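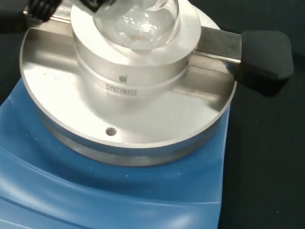 Figure 4. Hotplate stirrer with aluminum heating plate and flask adapter.

Section 3. Adding Equipment and Glassware to the Zelo Register

This section applies to register release March 2023 and replaces the loose sheet supplied with the Vatcombe installation. The label printer must be connected and the site code entered before any records are created.

3.1 Creating a record

1. Sign in with an editor account. Viewer accounts can search the register but cannot save.
2. Select New Record, then choose Powered Equipment, Glassware or Consumable. The type cannot be changed after the first save.
3. Enter the maker's serial number exactly as shown on the rating plate, including any leading zeros. For glassware without a serial number, leave the field blank. Do not enter "none" or a dash.
4. Choose a home location from the list. If the room is missing, stop and ask the site administrator to add it.
5. Select Save. The record number appears at the top of the page.

Note: A single site may hold up to 1,044 records. Retired items remain in this total until they are archived.
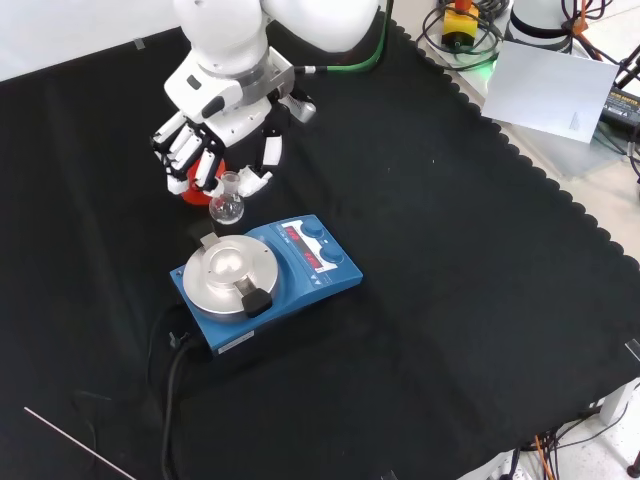
Mostar has asked whether a flask and its cap need separate records. They do not, unless the cap is ordered and stored on its own. Enter the cap in the Parts field of the flask record, and print one label for the pair.

3.2 Printing and attaching labels

1. Load the roll with the printed side facing up. Each roll holds 374 labels.
2. Print a test label and scan it. If the scan fails, raise the print density by one step and try again.
3. Clean the surface with a dry cloth and press the label down firmly from the center outward.

CAUTION: Do not attach labels to heating surfaces, vents or rating plates. Unplug powered equipment and allow it to cool before handling.

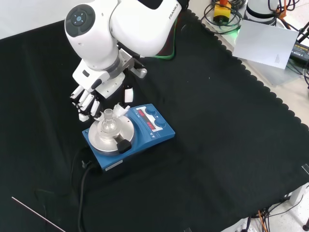
Location entries are of two kinds, fixed and temporary. A fixed location is the shelf or cabinet to which an item returns at the end of the day. A temporary location is set when an item is in use elsewhere, and it may be another item in the register - the round-bottom flask standing on the heating plate here would be entered with the hotplate as its temporary location. Zelo clears temporary locations at midnight unless Hold is selected.

3.3 Importing an existing list

1. Save the list as a comma-separated file using the Miah template.
2. Split long lists into files of no more than 100 rows.
3. Select Import, then Check Only. Correct any rows marked in the report.
4. Select Import again, then Commit. A committed import can be reversed only by the site administrator.
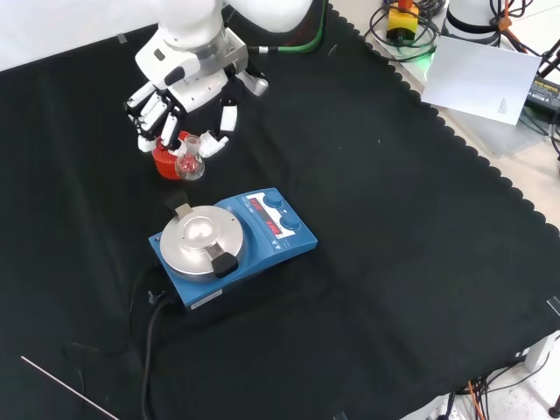
Figure 5. Small round-bottom flask and red screw cap, entered as one record (see 3.1).

Note: Sites still using the earlier template should change over by the end of June. Files in the old layout will then be rejected at the Check Only stage.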